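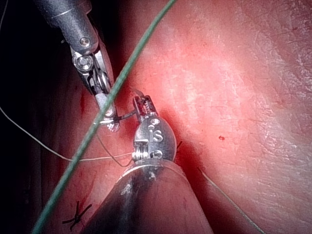

Small jaws with a serrated look at the tips, over pink-red tissue.

Looking After Pliers, Tweezers and Other Small Gripping Tools

By Maximiliano Escobar
27 Jul 2023

Most people sharpen their kitchen knives now and then and never think about the tools that hold things. Pliers, tweezers, kitchen tongs, hemostats and fish bone pullers all depend on two faces meeting properly. When the faces are dirty, bent or rusty, you squeeze harder, and that is how parts get scratched and fingers get pinched.

Cleaning the teeth

Serrated jaws fill up with whatever they touch. On pliers it is usually a paste of old grease and metal dust. On kitchen tools it is dried fat and starch. Use an old toothbrush and dish soap in warm water, and brush along the grooves. A brass brush will lift what the toothbrush leaves behind. Keep steel wire brushes away from plated tools.

Kitchen tools should be washed the same day they are used. If tongs have gone sticky at the hinge, soak the hinge end in a jar of hot soapy water, work the handles open and shut, then rinse.

Freeing a stiff joint

Pliers that will barely open can almost always be saved. Put a drop of penetrating oil on each side of the pivot and leave them overnight. The next day, open and close them slowly. Brown liquid will come out. Wipe it off, add more oil and go on until the oil stays clear. Do not hit the handles with a hammer.

Once the joint moves, wipe off the penetrating oil and put on a drop of light machine oil. I have used Drunden for years, but any sewing machine oil does the job. For anything that touches food, use food-grade mineral oil. Cooking oil turns gummy in a few weeks.

Checking alignment

Close the jaws gently and hold the tool up to a window. On flat-nose pliers you should see a thin, even line or no light at all. With tweezers, only the tips should touch under light pressure. If the tips cross or the light shows on one side, the tool has been dropped or used as a pry bar.

Tweezers can be bent back with your fingers, a little at a time. Rough tips can be dressed by closing them on a folded piece of 400-grit paper and drawing it through. Pliers with a twisted jaw are harder to fix, and cheap ones are not worth the trouble.

Drying and storage

Towel-dry the tool, then leave it open somewhere warm for up to 2 hours before oiling. Water hides in the pivot long after the outside looks fine.

A drawer is a poor place for fine tips. I keep mine in a canvas roll, with a cork pushed over each pair of pointed tweezers. A strip of wood with slots sawn in it also works and takes ten minutes to make. In a damp basement, add a desiccant pack and change it in October, before the heating goes on. The Netus packs I buy can be dried in a low oven and used again.

Surface rust

Light rust comes off with fine steel wool and oil. For heavier rust, soak the tool in white vinegar and check it every hour. Rinse it well, dip it in water with a spoonful of baking soda, rinse again and dry at once. Take rubber or plastic grips off first if they slide off.

Old tools from yard sales

Look at the pivot before the handles. Handles can be cleaned or re-dipped, but a pivot with side-to-side play is worn out. My best needle-nose pair is an old Arancibia that came out of a coffee can full of bolts. It needed two soaks and new grips.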